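Zerura delegate portal: set-up, part 2 (booking a stand and uploading your reel)

Have your member number ready. No number, email Natalina Testa before starting.

1. Log in and pick the event. Stulside is the November one, don't choose Gesetti by mistake, the two sit next to each other in the list.

2. Fill in company profile. Max 100 words. English first, then the Chinese version if you have one.
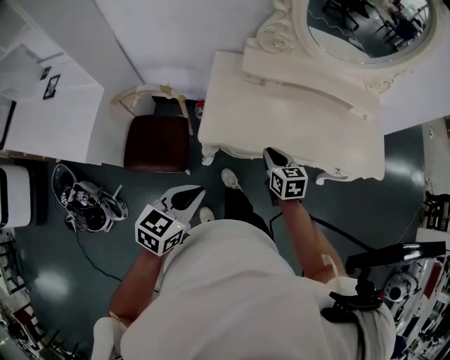 3. Add your delegates, one line each. Names exactly as on the passport, the visa letters get printed straight from this page.

Note: changes after the letters go out have to be done by hand. Slow.

4. Choose stand size. Shared table or full stand, price shows at the bottom once you tick.
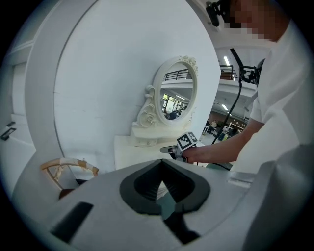
Fig. 2. Hand-held gripper, with a second one in use behind.

5. Upload the reel. One file, under 257 MB. Wait for the green tick before closing teh window.

CAUTION: a second upload overwrites the first. There is no undo.

6. Meeting requests. Up to 9 agencies, in order of preference. Leave blanks if you want, we fill them from the waiting list.
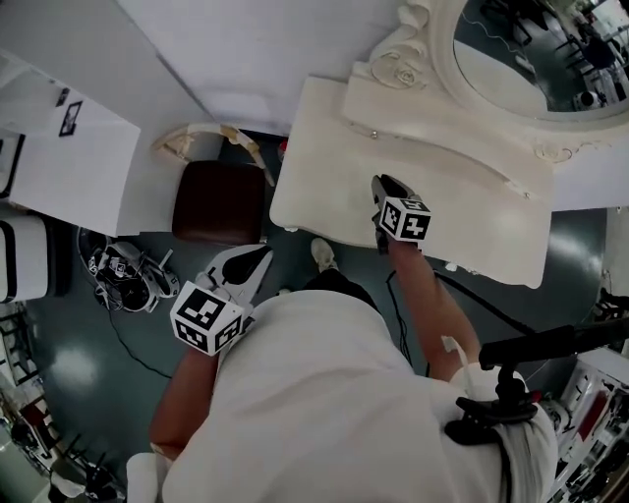
7. Pay the deposit. Card or invoice. Invoices come from Carbone, not from us, so check your junk folder.

8. Print the confirmation page and bring it, the desk opens at 8am and the queue gets long.
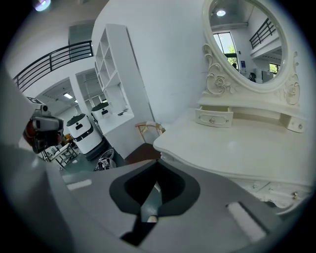 Note: credits list is limited to 4000 characters including spaces. Anything over gets chopped with out warning.

Problems with translations go to Xiuying Cui. Everything else, use the help form on the log in page.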